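Finishes & Coatings > Keeping a pale timber top pale
Thread started Oct 17, 2018

rasaroz
Posts: 2149

I have a light-coloured work table to recoat and I want it to stay the colour it is. The last one I did got three coats of Jalali wiping oil and went the colour of weak tea inside a year. It stood under a north window, so it got sun most of the day.

The options I have on the shelf are Curison water-based satin, a hardwax oil from Bindport with white pigment in it, and the rest of the Jalali. The surface will get wiped down daily and have things dragged over it. No food, no hot pans. Which one holds its colour longest?

mahnaz_n

The Curison. Oil finishes amber as they cure and keep going for years. A water-based acrylic goes on close to clear and stays there. The timber underneath can still shift in strong light, and that is a separate problem from the coating.

Sand to 180 and stop. Going finer does nothing for a film finish and can hurt the bond.

D_Politis

Disagree on the film finish. Acrylic on a work surface looks fine until the first deep scratch, and then you are stripping the whole top to fix it. Pigmented hardwax can be patched in ten minutes with a rag. The white in it offsets the yellow. I have used it on two benches at work in Prurkmont and both are still pale after a couple of summers.

mahnaz_n

It offsets the yellow on day one. The oil under the pigment still ambers. Put an offcut in a drawer and compare it with the bench next July.

Patch repair I will give you. For dragging heavy things about, though, the film keeps dirt out of the grain and the oil does not. Grey patches where hands rest are very hard to sand out.

heike_b

Both of you are skipping the prep. If there is old oil in that surface the Curison will fisheye or peel. Rasa, what is on it now?

rasaroz

Not certain. I got it second-hand. Water soaks in after a minute or so at one end and beads at the other, so there is something on it, unevenly. Colour is what I want to end up with.

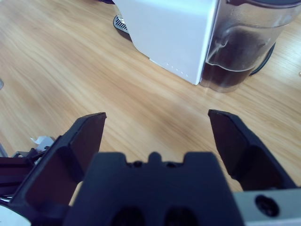

Re: Keeping a pale timber top pale
heike_b

Then clean before you sand, otherwise you push the old finish deeper. What I do:

1. Wipe with mineral turps on a white rag, and keep changing rags until they come up clean. Leave overnight.
2. Sand 120, then 180, with the grain. Vacuum between grits. No tack cloth, as some of them leave wax behind.
3. Damp sponge over the whole top to raise the grain. Let it dry, then one light pass with 220 by hand.
4. Test patch underneath. Two coats, wait a day, press tape on hard and pull. If finish comes off with the tape, go back to step 1.
5. Four thin coats of the water-based, two hours apart. Keep the room under 70 per cent humidity if you can manage it.

D_Politis

Raising the grain and then hitting it with 220 contradicts the advice further up to stop at 180.

heike_b

It does not. The 220 is only there to knock off the fuzz. You are not refining the scratch pattern.

mahnaz_n

Agree with Heike. And do not put anything heavy on it for 12 days. The tin says less. It feels dry well before it is hard, and rubber feet will print into it.

Iman L

One thing to add: rubber can stain a fresh finish even when it does not leave a dent. Felt or cork pads under anything that lives on the table.

D_Politis

Or use the hardwax and be back at work in 6 days -- with a finish you can repair. I have said my piece.

rasaroz

Going with the Curison, and I will do a strip of the Bindport on the underside next to the test patch. I know it gets no sun under there, so I will do a second pair on an offcut and leave that in the window. Turps is on the list. Does anyone know if the satin needs stirring between coats or only at the start?

heike_b

Between every coat, slowly. The matting agent sinks. Do not shake it.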